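Nasby Street Hall, Gromulbridge
Winter Safety Walk-Through: Checklist and Comments

Inspected by: Eirlys Lloyd
Date of visit: Dec 22, 2018
Building open to the public at time of visit: No

Key: OK = no action. MINOR = fix at next maintenance visit. ACT = fix before the building reopens.

OUTSIDE AND ENTRANCES

Front steps, condition of treads: OK
Front handrail, fixed at both ends: MINOR
Comment: Lower bracket moves when leaned on. Upper bracket is tight. Needs longer screws or a new plug in the brick.

Grit bin filled and lid closing: OK
Side ramp clear of leaves and ice: ACT
Comment: Wet leaves packed along the wall side for the full length. Sweep and then grit. The downspout at the top of the ramp drips onto the slab and will freeze there again, as it did last winter. Hughes have quoted for moving the outlet and we should take the quote.

Outside lights, front: OK
Outside lights, side ramp: ACT
Comment: One of the 2 lamps is out. Same lamp as last time.

FIRE EXITS

Exit doors open fully with one push: OK
Rear exit route clear inside: MINOR
Comment: Stacked chairs have crept back past the yellow line. There was still room to get through, but the line is there for a reason. Hall users have been told before and a sign may do more good than another email.

Rear exit route clear outside: OK
Exit signs lit: OK
Assembly point sign visible from rear door: MINOR
Comment: Hedge needs cutting back.

FIRE EQUIPMENT

Extinguishers in place, pins and seals present: OK
Extinguisher service labels in date: OK
Fire blanket in kitchen: OK
Comment: Hung behind the door, so it can't be seen when the door is open. Suggest moving it to the wall by the hatch.

Alarm test, call point 21: OK
Alarm heard in the restrooms: OK
Logbook up to date: ACT
Comment: No entries for December. If the tests were done they need to be written in. If they were not done, say so in the book and start again.

KITCHEN

Hot water at sink: OK
Refrigerator temperature recorded: MINOR
Comment: Thermometer is there, sheet is not.

Stove shutoff labeled: OK
Floor dry and free of trip hazards: OK
First aid kit complete: MINOR
Comment: Short of large dressings and tape. Eyewash is close to its expiration date. Kit list is inside the lid.

HEATING

Boiler room locked: OK
Boiler room free of storage: ACT
Comment: Cardboard boxes and a bag of stage curtains against the wall. Nothing that burns should be in there. Moved to the upstairs closet during the visit, but they can't stay there either because the closet is on the stair landing.

Carbon monoxide alarm tested: OK
Radiator guards fixed: OK 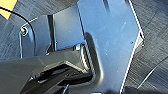 By Eirlys Lloyd, building safety, Nakthorpe Halls

METAL EDGES AND SURFACES

Exposed metal edges checked by hand, gloves on: OK
Comment: Light scuffing and a bit of dust on smooth metal is not a fault and does not need writing up. Burrs, lifted corners and missing fasteners do.

Kick plates flat to the door: MINOR
Comment: Storeroom kick plate has lifted at the bottom corner.

STORAGE AND STAIRS

Heavy items stored low: OK
Stepladder tagged and sound: OK
Stair nosings fixed: MINOR
Comment: Third from the top is loose on the left.

Stair landing clear: ACT
Comment: See boiler room. Bleddyn Dafis has the key to the outside store and will take the boxes over.

FOLLOW-UP

All ACT items to be closed and initialed before the hall reopens. MINOR items go to the next maintenance visit. Send the signed sheet to the Nakthorpe office and keep a copy in the logbook.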